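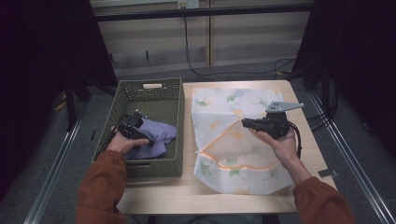 A lavender cloth in the olive-green basket, on the table in the back room.

I have been meaning to write up the Joltus steam iron since November, when the old one finally gave up halfway through a pillowcase and tripped every socket on the ground floor. I'd had that iron since we lived in Clunham, and I was fonder of it than is probably sensible. It was heavy and it spat, but it got a crease out of anything. So the new one had a fair bit to live up to, and I think I ought to say at the start that I went in slightly grumpy.

I bought mine from the electrical shop in Brodisthorpe, the one next to the bakery, with my own money and no arrangement with anybody. They had two Joltus irons on the shelf and a Giraldo beside them. I very nearly came home with the Giraldo because it was a nicer blue, but the handle was too fat for my hand and I couldn't get my thumb to the steam button without shifting my grip. Do pick them up before you buy if you possibly can! You'll be holding the thing for an hour at a stretch, and no website is going to tell you how big your own hands are.

First impressions, then. It's lighter than I'm used to, and for the first week I kept pressing down as though I were kneading bread, quite unnecessarily. The steam does most of the work. The cord is a good length and comes out of the back on a little swivel, so it stays out of the way of your wrist, and I can reach the far end of the board from the socket by the window without an extension lead. The tank is see-through and has a proper wide filling hole with a flap that shuts – the old one had a hole the size of a pea and I used to water the floor.

It heats up quickly. I put it on, go and fill the kettle, and by the time I'm back the light has gone out and it's ready. On cotton it's a joy. Shirts, tea towels, napkins, the big tablecloth that only comes out for birthdays: all of them lie down flat in one or two passes, and the pointed end gets right in between buttons, something my old iron never managed without a fight. Linen takes a bit more patience. I still find it best to iron linen while it's slightly damp, as my mother did, and I roll it up in a towel for ten minutes or so if I've left it on the line too long.

I sew a little, mostly patchwork and the odd pair of curtains, and for that I've come to like it very much. You press as you go with patchwork, every seam, and a light iron makes an enormous difference to your shoulder by the end of an afternoon. I do turn the steam off for small pieces because it can stretch them, particularly anything cut on the slant. Printed cottons are fine pressed from the front as long as you've washed them first, though I'd use a pressing cloth over anything dark or you'll get a shine.
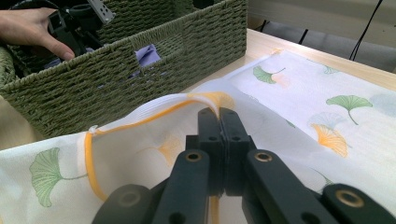 The other thing I'd say about pressing cloths is that you needn't buy one. An old cotton handkerchief or a square cut out of a worn sheet does perfectly well, and you can see through a thin one well enough to know where your seam is.

Now for the grumbles, and there are a few. The temperature dial sits underneath the handle and the writing on it is tiny, pale grey on white, so that I have to tip the iron towards the lamp with my glasses on to read it. I've put a dab of red nail varnish at the cotton mark and another at the wool, and that has helped. The steam button is stiff as well. It has eased a little with use, but anyone with sore thumbs should try it in the shop first.

It also drips if you use it on the cool settings with water in. The booklet admits this, in its way, by telling you to keep the steam off for silks and synthetics, but I do forget, and I've had a wet spot on a blouse more than once. Plain water spots came out in the next wash, so no great harm done. And the heel is rather narrow, so when it's standing up on a soft board it wobbles. I've taken to standing it on the metal rest at the end, well away from the cat.

We have very hard water here, and I empty the tank every time while it's still warm, then run the cleaning setting over the sink once a month. A few white flecks came out the first time and I was glad I'd done it over the sink and not over a sheet!

Would I buy it again? Yes, I would, with the nail varnish. If you mostly do shirts and bed linen it's a very comfortable iron to live with, and if you sew it's better still. If your ironing is nearly all delicate things on low heat, I'd have a look at what else there is first, and perhaps give that blue Giraldo another try if your hands are bigger than mine.

Four stars out of five. I'll come back and add to this if the steam button gets any easier.

Posted 06/05/2023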